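I weigh my coffee beans every morning, and I think most people who make coffee at home should do the same. My neighbor Musyoka Ogola thinks this is fussy. He has used the same scoop for 39 years and says his coffee is fine. I have had his coffee. Some days it is fine.

The trouble with a scoop is that it measures space. Dark beans are puffed up and light, and a scoop of them weighs less than a scoop of a lighter roast. When I switched from the Wasen dark to the Odera medium in July, I kept using level scoops for a week and every pot came out too strong. I blamed the grinder, then the water. A kitchen scale would have settled it on the first morning.

People tell me they don't want another gadget on the counter. I understand that. But a plain scale takes up less room than a toaster, and it does other jobs. Ours weighs flour and letters too. Set the scale in front of the jar, turn it on, wait for zero, and spoon the beans straight onto the platform. A few beans will roll. Pick them up.

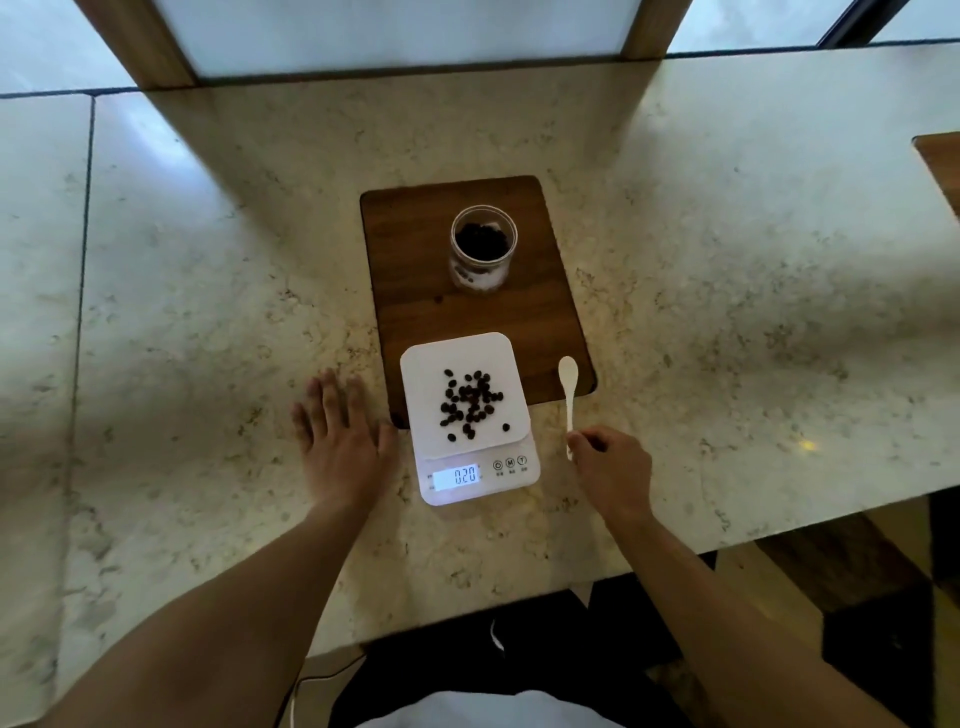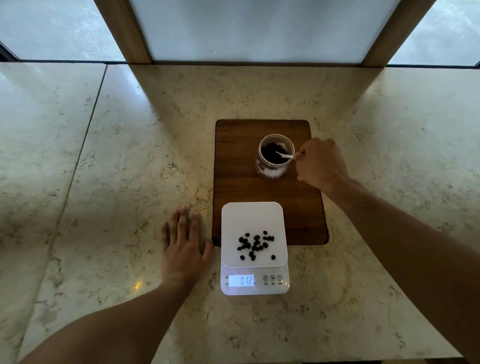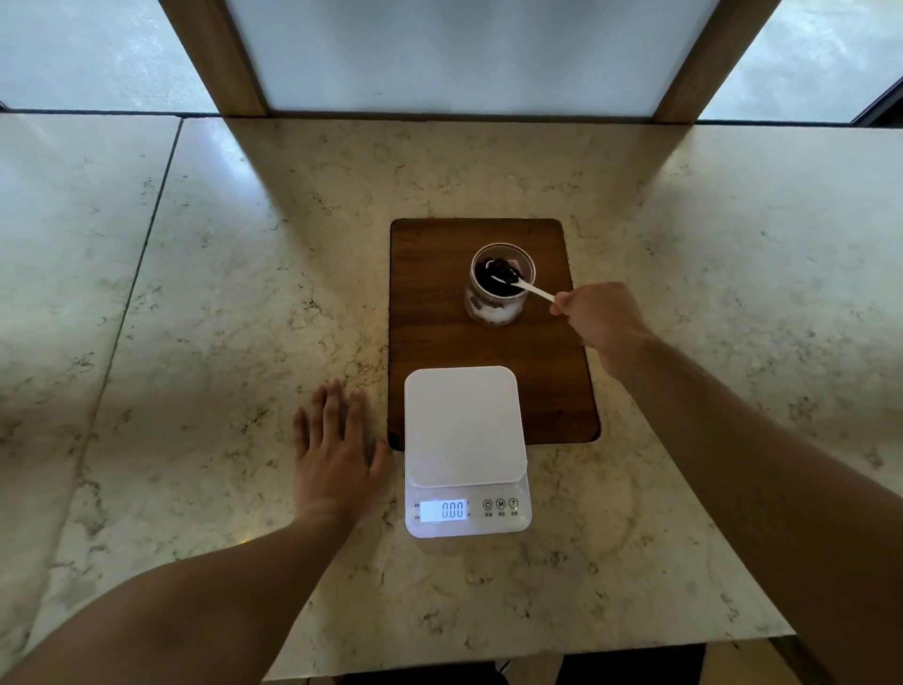 *Beans, jar and white scale on the kitchen counter.*

I still keep a scoop, and I would not tell anyone to throw theirs out. It is good for moving beans from one place to another. I just don't ask it how much coffee I have.

Stella Okoth, who taught me to bake, wrote to say that a cook should learn to judge by eye. For soup, I agree with her. A pot of soup can be tasted and fixed while it is still on the stove. Coffee gets brewed once, and if it is weak you drink it weak or pour it out and start over.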